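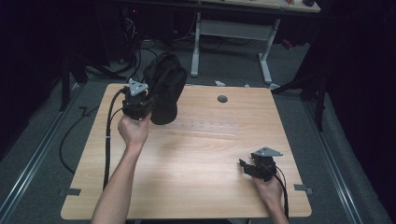 Setembro · Por Lejla Tomić

A nova versão das regras de recolha com garras manuais já está afixada em Novska, e traz a novidade de ser mais curta do que a anterior. A antiga tinha 12 páginas. Esta tem duas, o que aumenta as hipóteses de alguém a ler.

O essencial: cabos sempre ao longo da borda da mesa, presos, nunca por cima da zona de trabalho. As duas garras partem abertas e voltam abertas. A mão que não está a pegar em nada fica dentro do campo de visão – e quieta, por muito que lhe apeteça ajudar.

Os tecidos moles continuam a ser o capítulo mais discutido. A equipa de Trornport queria que cada peça fosse alisada antes de cada tentativa; a da Iritz lembrou que ninguém entrega a roupa alisada a um robô. Ficou decidido que se larga a peça como calhar e se anota a posição inicial.

Ao fim de 500 tentativas, pausa obrigatória e nova calibração. Dizer «ainda estava boa» não conta como calibração. O campo de observações passou a aceitar 2.000 caracteres, que não são um convite.

Categoria: Normas e boas práticas

Artigos recentes
Etiquetar cabos antes que eles se etiquetem sozinhos
Kneževič: o que mudou na lista de verificação
Garras emprestadas e o registo de devoluções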